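Fledunow twin-arm bench cell: equipment page

Listed under: small automation, second-hand and self-assembled. Reviewed by Boltivby.

The Fledunow cell is sold as a packing station you can put together in an afternoon. Ours took a good deal longer, and most of what follows is about the parts the brochure skips. Two arms share one rail along the front edge of the floor panel. They reach into the same space, and the usual job is putting small bagged goods into a basket. The sales text says the pair will "settle in" after a few cycles. I don't believe machines settle in. They are set up properly or they drift.
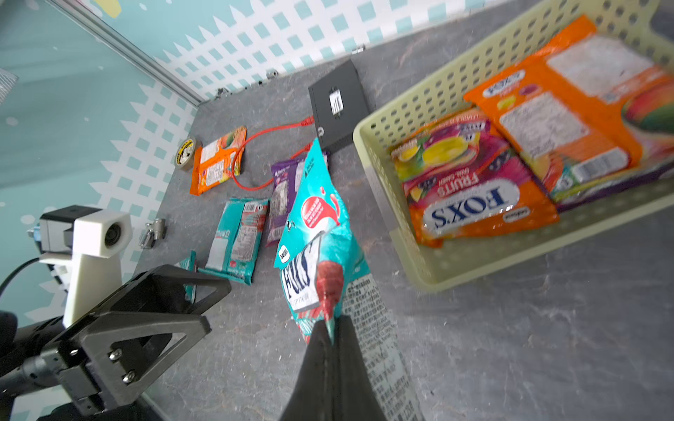
Page last changed: September

Start with the fingers. A sweet bag is a rotten thing to grip: slippery film, air inside, and a seam at each end that folds whichever way it likes. The maker suggests taking the bag across the middle. We get better results low down on a corner or an end, with the closing force set well under the default. The default squashes the contents and gains nothing I could measure. Change the force one arm at a time and write the figure down, as the control software forgets it if the power drops during a save.

The wrist cameras need more attention than the manual gives them. The printed mounts are light and cheap to replace, but the plastic creeps under the screws. Check them before each long run and nip them up by hand. A power driver will crack the mount, and Fledunow charges for a new one as if it had been carved from something.

Cables next. The wiring that runs along the arms should have slack at every joint and none anywhere else. Move each arm slowly to the ends of its travel and watch the loops. If one pulls straight, free it and start again from the base. The supplied clips are poor. We used Akero ones from the second month and have had no trouble, though I'd stop short of calling that proof of anything. 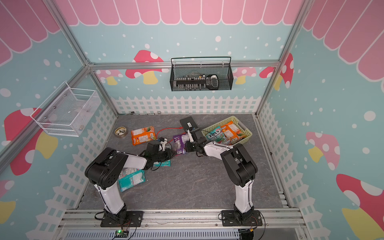 The rail itself is the best part of the kit. It's stiff, it takes ordinary T-nuts, and the mounting plates sit flat on it without shims. My complaint is with the spacing. The instructions put the plates 300 mm apart and call this "optimal for all tasks", which can't be true of any distance. Set them closer and the elbows argue. Set them wider and both arms run out of reach over the middle of the floor, where most of the work is. We ended up 40 mm wider than the book says and redid the calibration from scratch, all 11 steps of it. Don't skip the ones marked optional.

Then there is the question of where the arm lets go. The basket is not supplied, and the drop position in the default program assumes something low and open. Ours needed the release point raised and moved inwards, away from the rim. Anything of a similar shape will do, but fix its place on the floor before you teach the position.

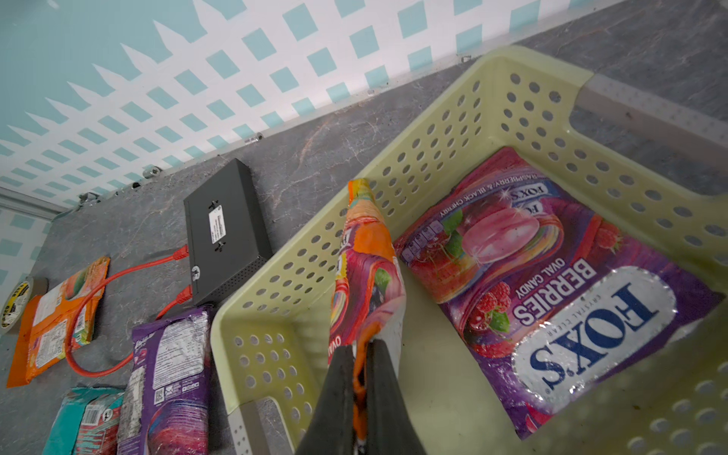
Teaching the drop is slow work and the software doesn't help much. You save a point above the basket, a second one lower down, and a speed between them. Fledunow claims the same pair of points will serve for any bag. Try it with a long, crumpled one held by its bottom end, so that the rest stands up above the fingers, and the top can reach nearly to the far rim. The point you taught is where the fingers are, and the bag has ideas of its own beyond that. We keep a separate pair of points for long bags. It's a nuisance to maintain, and I still think it beats the "adaptive release" add-on, which costs extra and made no difference in our trial.

Routine care is simple enough. Wipe the finger pads, look over the plate bolts, check the status light on the small board by the left arm, and run the homing routine with the floor clear. Åberg sells replacement pads that fit and wear better than the originals. We logged 334 cycles on the first pair before grip became unreliable, and the manual promises far more.
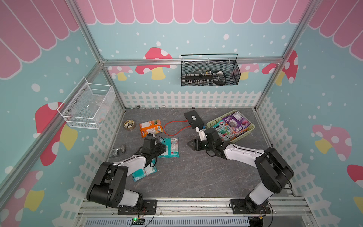
Equipment Notes, page 40

One last point on repairs. If an arm starts landing short, check the mounting plate before you touch the software. A bolt that has backed off slightly gives exactly the same fault as a bad calibration, and the help desk will send you to calibration every time. Tighten, home, test with a single bag, and only then go into the menus.

Spares: pads and mounts from stock, motor housings to order. Ask for the delivery time in writing.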